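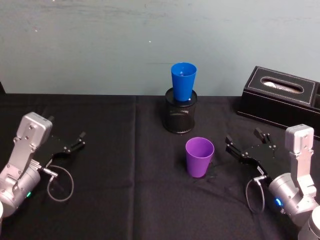 Figure 2. The Lavby cell with both arms at rest, a blue cup in the mouth of the mesh pen holder and a purple cup in front of it.

3.2 Cell upkeep

The cell at Usemthorpe was kept in service for the whole of the study, and its upkeep followed a fixed routine. Each arm carries a black parallel gripper on an angular wrist bracket held by screws (Figure 2). The gripper cable leaves a connector beside the gripper and is left with a free loop on the cloth, so that the wrist can turn without pulling on the plug. Before each session the operator checked both connectors by hand and opened and closed each gripper once.

Bracket screws were tightened every 300 cycles, and finger pads were replaced after 1000. Over the 2284 cycles recorded, the cell was stopped seven times for repair. Most stops were traced to a worn cable at the left wrist, and the part was changed in May. After any such repair the arms were returned to the rest position and the Daza calibration was run again in full.

The black cloth was pulled flat between sessions, but creases came back quickly and were accepted as part of the working conditions. Cup positions were not marked on the cloth. Records of all stops and part changes are held in the Brosero log.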